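4장. 낮은 탁자에 과일 접시 차리기

이 장에서는 침실이나 원룸의 낮은 탁자에 천을 깔고 과일 접시를 올리는 순서를 설명합니다. Wesberg 낮은 탁자를 기준으로 썼지만, 다른 탁자라고 해서 크게 달라질 것은 없습니다. 전용 탁자가 있어야 한다는 말은 판매하는 쪽에서 하는 말이고, 편집을 맡은 저로서는 그다지 동의하지 않습니다.

4.1 시작하기 전에

준비물은 식탁보, 테두리가 있는 둥근 접시, 귤, 방울토마토, 마른행주입니다. 장식용 코르크 공은 선택 사항입니다. 제품 상자에는 "공간의 분위기를 바꾼다"고 적혀 있는데, 한 달 써 본 제 방의 분위기는 그대로였습니다. 다만 가볍고 떨어뜨려도 깨지지 않으니 배치를 연습할 때는 쓸 만합니다.

주의: 코르크 공은 먹을 수 없습니다. 어린아이나 반려동물이 있는 집에서는 과일과 같은 접시에 담아 둔 채 자리를 비우지 마십시오.

4.2 식탁보 깔기

1) 탁자 윗면을 마른행주로 닦습니다. 물기가 남으면 천에 얼룩이 비칩니다.

2) 식탁보를 펼쳐 한쪽 모서리부터 맞춥니다. 체크무늬 천이라면 무늬의 줄을 탁자 모서리와 나란히 놓으십시오. 조금만 틀어져도 금방 눈에 띕니다.

3) 손바닥으로 가운데에서 바깥쪽으로 쓸어 주름을 폅니다. 분무기로 물을 뿌리면 다림질이 필요 없다는 요령이 널리 퍼져 있습니다. 얇은 면에는 어느 정도 통하지만 두꺼운 천에서는 효과를 보지 못했습니다.

4) 남는 천은 탁자 아래로 늘어뜨리되 바닥에 닿지 않게 합니다. 발에 걸리면 접시까지 함께 떨어집니다.

참고: 집게나 누름쇠로 천을 고정하라는 안내서도 있습니다. 실내에서 바람 때문에 식탁보가 날아간 적이 있는 분만 따르시면 됩니다.

4.3 접시 놓기

1) 접시를 천의 가운데에 놓습니다. 이른바 "삼분할 배치"를 권하는 글이 많지만, 낮은 탁자는 팔이 닿는 자리가 곧 좋은 자리입니다.

2) 테두리에 꽃무늬가 있는 접시는 무늬를 가리지 않도록 안쪽에만 담습니다. 무늬를 다 덮을 생각이면 굳이 그 접시를 꺼낼 이유가 없습니다.

3) 작은 것부터 담습니다. 방울토마토는 꼭지가 위나 옆으로 오게 두면 덜 구릅니다. 그래도 구르기는 합니다.

4) 귤은 접시에 담지 않고 천 위에 바로 놓아도 됩니다. 작은 접시에 귤을 쌓으면 맨 위의 것을 집을 때 아래 것들이 함께 움직입니다.

5) 귤을 옮길 때는 양옆을 가볍게 잡습니다. 세게 누르면 겉은 멀쩡해도 속이 먼저 무릅니다.

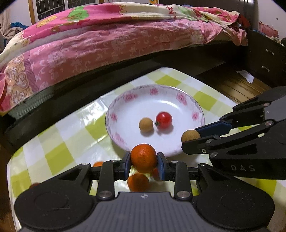

귤을 꼭 냉장고에 넣어야 하나요?
며칠 안에 먹을 양이라면 서늘하고 바람이 통하는 실내에 두어도 됩니다. 난방이 센 방이라면 탁자에는 그날 먹을 것만 내놓고 나머지는 냉장고 채소 칸에 넣으십시오.

4.4 주변 정리

탁자만 정돈하고 방은 그대로 두는 경우가 흔합니다. 그것으로 충분하다면 이 절은 건너뛰어도 됩니다.

1) 침대와 탁자가 가까우면 이불 자락을 침대 위로 올려 둡니다. 과즙이 튄 누비이불은 통째로 빨아야 하고, 마르는 데도 오래 걸립니다.

2) 바닥에 떨어진 종이는 치웁니다. 마룻바닥의 종이를 밟으면 생각보다 잘 미끄러집니다.

3) 벗어 둔 옷은 개어서 서랍에 넣습니다. 침대 모서리에 쌓아 두는 것은 정리가 아니라는 점을 교정 담당 Rocío Pacheco 씨가 꼭 넣어 달라고 했습니다. 저는 넣기는 하지만 효과는 기대하지 않습니다.

4) 서랍장 위의 방석은 앉을 사람이 있으면 바닥으로 내립니다. 낮은 탁자 앞에 방석 없이 오래 앉으면 발목이 먼저 아픕니다.

5) 낮에는 커튼을 걷되 햇빛이 접시에 바로 닿으면 탁자를 옮기거나 커튼을 반쯤 칩니다. 햇빛을 받은 귤이 더 달아진다는 이야기는 믿지 않으셔도 됩니다. 껍질이 마를 뿐입니다.

4.5 치우기와 보관

1) 남은 과일을 먼저 옮기고 접시를 치웁니다. 귤껍질은 천 위에 두지 마십시오. 껍질의 기름이 밝은색 천에 노란 자국을 남깁니다.

2) 자국이 생겼으면 주방 세제를 한 방울 묻혀 문지른 뒤 미지근한 물에 헹굽니다. Bruvitz 얼룩 제거제를 함께 시험해 보았는데 주방 세제와 차이를 찾지 못했습니다. 값은 차이가 났습니다.

3) 식탁보는 부스러기를 턴 다음 접습니다. 순서를 바꾸면 다음번에 펼칠 때 부스러기가 그대로 나옵니다.

4) 코르크 공은 마른 천으로만 닦습니다. 물에 담그면 속까지 마르는 데 오래 걸리고 냄새가 밸 수 있습니다.

주의: 꽃무늬 접시를 식기세척기에 넣기 전에 바닥 표시를 확인하십시오. 표시가 없으면 손으로 씻습니다. "대체로 괜찮다"는 판매처의 답변은 표시를 대신하지 못합니다.

4.6 자주 생기는 문제

천이 자꾸 밀린다: 탁자 윗면이 매끄러운 경우입니다. 얇은 미끄럼 방지 깔개를 천 밑에 깔면 나아집니다. 전용품을 살 필요 없이 서랍용 깔개를 잘라 쓰십시오.

접시가 흔들린다: 접시를 탓하기 전에 천 밑에 접힌 곳이 있는지 손으로 더듬어 봅니다. 그래도 흔들리면 탁자 다리의 나사를 조입니다. 조이는 방법은 3장에 있습니다.

방울토마토가 굴러떨어진다: 테두리가 더 높은 접시로 바꾸십시오. 접시 바닥에 종이 받침을 까는 방법도 소개되어 있으나, 젖으면 토마토에 달라붙습니다.

귤 한 개에 곰팡이가 피었다: 그 귤은 버리고 닿아 있던 귤도 하나씩 돌려 보며 확인합니다. 무른 곳이 있으면 함께 버립니다. 천에 닿았다면 천도 빨아야 합니다.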